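Section 4: First grip test on soft stuff

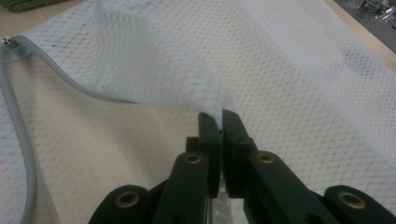 Fig. 8. Pads closed on a fold of the mesh laundry bag.

By now you've got the Grumach hand gripper bolted up and the pads on. I like to start with mesh, even though everyone at the Desex workshop told me to use a sponge. Mesh is fussy! If the pads are out of line, it'll slide right out and you'll know it (I redid mine three times in October before I was happy).

1. Spread the bag flat on the table. Smooth out the big wrinkles, but don't go crazy.

2. Open the jaws all the way and come in from above, with the zipper off to one side.

3. Squeeze slowly until both pads meet on a small pinch of netting. You want the faces flat against each other, top corners level.

4. Lift until you have a soft ridge, then hold it and count to eight.

5. Let go, smooth the bag, and go again from a different angle.

Note: If the netting creeps out on one side, go back to Section 3 and loosen the pin on that finger a quarter turn. I fought this for a whole evening before I thought to check the pins.

Caution: Keep the pads off the zipper slider. It can chew up the plastic, and printing a new pair takes me most of an afternoon. Watch your fingertips around the linkage too, it pinches!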